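Search this site
Search

Speaker notes - "The Second Closet: Why We Keep Clothes We Don't Wear"
Nasterville Public Library, evening talk, doors at 6:30

Slide 1. Wait for the chairs to stop scraping. Thank Neusa Andrade for the invitation and for the microphone, which she promises works this time.

Open with the number. I wrote down every piece of clothing my household owned, socks as pairs. The total was 2,459. Two adults live there. Let them laugh, then ask who would like to trade houses for a weekend.

Slide 2. The guilt pile. These are things that cost too much to give away and fit too badly to wear. Mine is led by a Parkiletti raincoat, bought in November in a size I was planning to become. It has been to the dry cleaner more often than it has been outdoors.

Slide 3. The someday pile. Gowns, ski pants, one linen suit. Pause on the linen suit. Say that I have been invited to 2 garden parties in my adult life and wore jeans to both.

Slide 4. What my grandmother did. She had 5 dresses and a coat, and she could tell you the year of each. Don't get sentimental here - she would have loved a Flurau outlet and would have cleaned it out by noon.

Slide 5. Nives Dal Bello's repair table. She runs it in the old Prothero building and sees the same three problems all day: buttons, hems, zippers. Her line is that people will drive forty minutes to replace a shirt before they'll thread a needle. Check that she's in the room before doing the accent. Skip the accent either way.

Slide 6. Prints. Everybody owns a loud one, bought on vacation or right after a breakup. It goes with nothing, so it gets worn with nothing, so it stays nice forever.

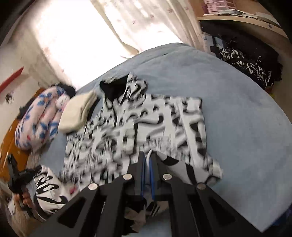
My rule for the loud ones is to wear them on an ordinary grocery run. If you make it past the produce section without zipping up your jacket, keep it. If you don't, somebody else in Nasterville has more nerve than you and should have it.

Slide 7. Homework. One drawer, before bed. Do not start with the closet. I started with the closet and slept on the couch, under the coats.

Questions. Someone will ask about wedding dresses. I have no position on wedding dresses.

If time runs short, drop Slide 4 and keep the raincoat.

14 shares | 3 comments
Contact | Back to top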